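Folding paring knives: drawer, block or jar?
Kitchen Storage board - 6 replies

plendemis_fan
Posted 21/10/2022
I'm redoing my kitchen drawers and I'm stuck on the small folding knives. I have a pile of them from when I ran the fruit table at the Ríos street market, and I still use a few every week for apples, string and opening bags of rice. They don't fit a knife block. Loose in the drawer they slide to the back and end up under the peeler. What do you all do with yours?

Maritza Castaño
Jar on the counter, handles up. I've done it that way for years. You grab one, use it, wipe it, put it back. Costs nothing.

oldformica
A jar is fine until there is water in the bottom of it. Mine rusted at the rivet and got so stiff I had to open them with pliers. I keep them in a shallow tray now, folded, all pointing the same way. Liretti sells a tray that's 2 inches deep and it fits a standard drawer.

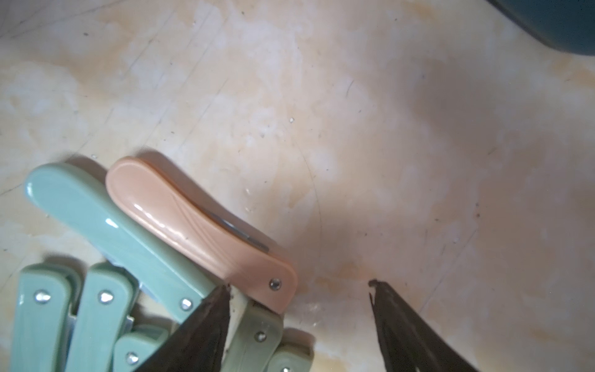

Sorting them by job helped me more than any tray did. I used to keep every knife together and cut raw chicken string with the same one I used on pears. Now the sage green handles are for fruit and vegetables and the salmon-pink one is for tape, twine and boxes, and it goes on top of the pile so I don't have to dig. My wife learned the system in a day. The kids are not allowed in that drawer anyway.
- dovetail_ray

oldformica
Ray, I like the color idea but I'd still not leave them in a pile. With plastic handles that smooth they slide off each other every time you shut the drawer.

dovetail_ray
They're folded. If they slide, they slide. I don't have a drawer for them yet, they live on the wood counter next to the bread box. I meant the drawer they go in at night.

Maritza Castaño
So you move them twice a day? That's more work than my jar.

plendemis_fan
Thanks, everyone. I measured and the Liretti tray is too wide for my narrow drawer. I may cut down an old Clerness cutlery insert and see if that works. The color thing I can do right away, I have green and two other colors. Does anyone oil the hinge? Mine are getting hard to open.

oldformica
One drop of food-safe mineral oil at the pivot, open and close it up to 30 times, wipe off the extra. Don't use cooking oil, it goes sticky. And dry them open before you fold them. I leave mine on a towel overnight.

Maritza Castaño
I'll give you that one. I do dry mine open too - then they go in the jar.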